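Quando é que uma máquina arruma a minha mesa?

4/18/20

Confesso que tenho uma gaveta da vergonha. Fica debaixo da bancada da cozinha e guarda pilhas, elásticos, três tesouras, canetas que já não escrevem e um manual da máquina de lavar de duas casas atrás. De vez em quando despejo tudo em cima da mesa, olho para aquilo, faço um café e volto a meter tudo lá dentro às mãos cheias. E é sempre nesse momento que penso: mas afinal onde andam os robôs?

Temos aspirador em casa há um tempo, um Traltley que o meu irmão me impingiu quando comprou outro. Gosto dele, a sério! Mas o bicho só resolve o chão, e só quando eu já tirei do chão tudo o que lhe faz confusão: meias, cabos, o tapete da casa de banho que ele mastiga com um entusiasmo que até mete dó. Ou seja, antes de ele aspirar, arrumo eu. A parte chata continua a ser minha.

Na oficina onde trabalhei uns anos era parecido. Havia uma máquina Holtier que dobrava chapa, 200 peças seguidas sem se queixar, sempre iguaizinhas, uma maravilha de ver. Só que no fim do turno quem recolhia as chaves e os lápis e varria os cantos éramos nós. E nenhum de nós estranhava, a máquina era para dobrar chapa e pronto.

Tenho lido bastante sobre isto (demasiado, segundo cá em casa) e a conversa vai sempre dar ao mesmo sítio. Repetir o mesmo gesto no mesmo lugar, as máquinas fazem há décadas. Agora, pegar numa coisa qualquer, pousada de qualquer maneira, e pô-la onde deve estar, isso é outra loiça. Uma caneta rola. Um bloco de notas dobra-se. Uma mola de papel é minúscula e está sempre virada para o lado errado. Eu faço isto a falar ao telefone e nem reparo, e um braço mecânico tem de perceber onde está a coisa, por onde lhe pegar, com que força e em que ângulo a largar.

O que me interessa mais agora são os braços de bancada, postos a fazer tarefas pequenas de secretária. Nada de robô com cara e voz simpática. Canetas, uma tesoura, um organizador de rede, blocos de papel colorido - a minha gaveta, no fundo, mas com melhor iluminação.

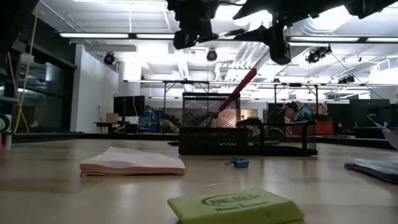
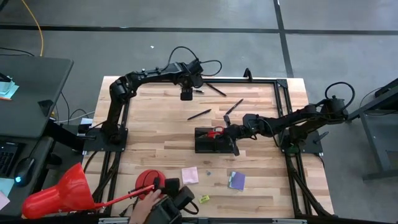 Se me perguntarem se comprava um para casa, hoje dizia que não. Primeiro pelo espaço, que a minha mesa mal dá para quatro pratos. Depois porque desconfio que ia passar os serões a preparar as coisas para ele, como faço com o Traltley, e para isso arrumo eu e acabou-se. Mas numa oficina ou num armazém pequeno já acho que a conversa é outra, com uma bancada fixa e sempre as mesmas ferramentas.

Roupa é que não me convencem tão cedo. Dobrar um lençol de elástico nem eu sei, quanto mais! Se alguém aí desse lado tiver experiência com estas coisas, em casa ou no trabalho, escreva nos comentários, que eu leio todos. Em julho volto ao assunto, e até lá vou ver se despejo a gaveta outra vez.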